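Setting Up a County Emergency Alert Account in Revier

August 2024
By Montserrat Campos

Section 4. First-time setup for local offices

The vendor's quick-start card says a county office can be sending alerts in a morning. Plan on longer. The card assumes a clean contact list, a signed authority letter and one person who can approve everything, and most offices I have worked with start with none of the three. The steps below are the ones we use in Cordero County, including the parts the card skips.

Before you begin

You need the administrator login that came with the contract, the authority letter signed by the county executive or a deputy, and your zone map in a format Revier will take. The sales sheet claims it takes any map file. In April it rejected ours twice without an error message. Export the map again with the street layer turned off and try that first.

Caution: Do not begin setup during an active weather watch. The old system stops sending as soon as the new account is switched to Live, whether or not the new one has any contacts in it.

4.1 Create the office account

1. Sign in with the administrator login and choose New Agency.
2. Enter the legal name of the county exactly as it reads on the authority letter. "Cordero Co." will be refused later, at the approval stage, and you will have to start over.
3. Upload the letter. Wait for the green bar to reach the end before you leave the page.
4. Set the time zone by hand. The automatic setting reads the location of whatever network you are on, and state-run networks can place you several counties away.
5. Write down the agency number. It is shown once.

Note: If the page says "Pending State Review," the state office has to release the account. The manual describes this as automatic. Ours was released after Sun-ja Kwak called the state desk and read them the agency number over the phone.

4.2 Assign roles

Revier has three roles: Drafter, Approver and Sender. The vendor recommends giving one trusted person all of them "for speed." I would not. A false evacuation notice is hard to take back, and a second pair of eyes costs you less than a minute.

1. Open Staff and add each person with a government email address. Personal addresses are accepted by the form but never receive the sign-in code.
2. Give each person one role. The director may hold Approver and Sender if the office has fewer than four staff.
3. Name a backup for the Approver. Noelia Barroso holds this in our office and keeps her sign-in active by logging in monthly.
4. Have every person sign in once from the phone they would carry on a bad night, and again from a desk computer.

Caution: Accounts with no sign-in for 81 days are locked. The warning email goes only to the administrator, so if that person has left county service, it goes to an empty mailbox.

4.3 Load contacts

1. Download the blank contact sheet. Do not reuse the one from your old system, even if the columns look the same.
2. Paste in phone numbers as plain digits with no dashes or spaces.
3. Split the sheet into files of no more than 400 lines each. The stated limit is 2000. We have not once had a file that size load all the way through, and the program reports "Complete" either way.
4. After each upload, open the contact list and compare the last name in the program with the last name in your file. If they differ, delete the batch and load it again.
5. Tag each batch by zone before loading the next one.

Note: The Gurik add-on offers to clean the list for you. It removes duplicates, which sounds helpful until you notice that it treats two people sharing a house phone as one person and drops whichever came second. Leave it off – or at least keep your own copy of the list somewhere it cannot reach.

4.4 Draw alert zones

1. Import the zone map and check it against the paper map in the operations room.
2. Zoom in on every river boundary. The import tends to straighten curves, and a straightened bend can put a whole street on the wrong bank.
3. Name the zones the way dispatch says them over the radio. "Zone 7B-North" means very little to a deputy who has called it Mill Flats for years.
4. Save, sign out, sign back in, and look again. Edits made in the first session do not always hold.

4.5 Run a closed test

1. Make a group called TEST and put only staff in it.
2. Draft a message that begins and ends with the word TEST.
3. Have the Approver read it aloud before releasing it. Trinidad Barroso caught a wrong county name this way, in a template supplied by the vendor.
4. Send, and ask each person to report when it arrived. Write the times on paper.
5. Compare those times with the delivery report.

The report told us that every message in our first test was delivered. Around 80 percent of the phones in the room had received one. When we asked about the gap, Mitus, the company that carries the texts, said "delivered" means handed to the phone carrier. Treat the number that way in any briefing you give to the county board, and be careful about quoting it to reporters.

4.6 Switch to Live

1. Confirm with dispatch that no watch or warning is in effect.
2. Have the Approver and the Sender both signed in.
3. Choose Settings, then Status, then Live.
4. Send one more message to the TEST group right away.
5. Keep the old contract running until the next full drill has been held. Rocío Requena in purchasing can extend it month to month, and the vendor's offer to handle the cancellation for you should be declined in writing.

If the second test fails, return the status to Setup and call the support line. Section 5 covers what to ask for when they tell you the trouble is on your end.

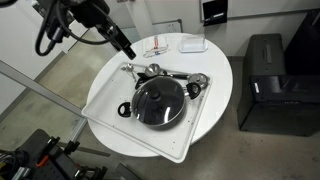
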